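Getting artificial roses to look good again

I love fake roses, and I will happily defend them to anybody! A good one lasts for years if you give it a little care, and most of that care takes less time than boiling an egg. My tips page on houseplants got 1,077 visits last month, so let's give the plastic-and-fabric crowd a turn.

Dust first, always dry. A soft makeup brush is perfect for this. Start deep in the middle of the bloom and flick outward, following the folds. Then do the leaves, top and bottom - the toothed edges of rose leaves hang on to fluff like you wouldn't believe.

For lint on velvety petals, wrap a bit of tape around your finger, sticky side out, and dab. Don't rub! Rubbing crushes the nap and you get a shiny spot that never quite goes away. I use the cheap Brito tape, 139 cents at the corner store, because the strong stuff pulls fibers.

Flattened petals come back with a hair dryer on low. Hold it well back, give it 30 seconds, then shape the petal over your thumb and keep it there until it cools. Curl the tips outward a little. The green sepals under the flower can be bent the same way, and they do so much for the look of the whole thing.

Stems: if yours has a wire inside, put a few soft bends in it. A dead straight stem gives the game away from across the room, and a lazy wave looks wonderful. Trim the bottom with wire cutters (never your good scissors, I learned that on a Kakgate pair I still miss).

Check the color in daylight before you arrange. Deep reds can go almost maroon down in the folds, and that's lovely. 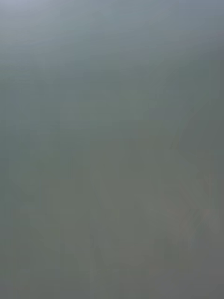
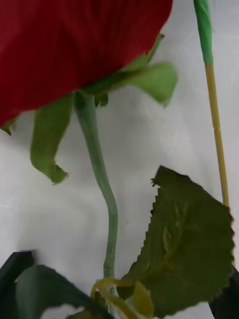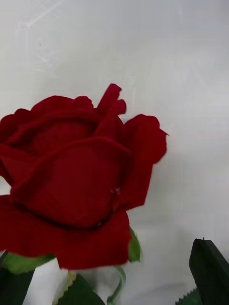 Marguerite wrote in to say that she skips the brush and shakes her roses in a paper bag with a handful of salt, then taps them out over the sink. She's done it every March for years and says the leaves come out cleaner than the petals do.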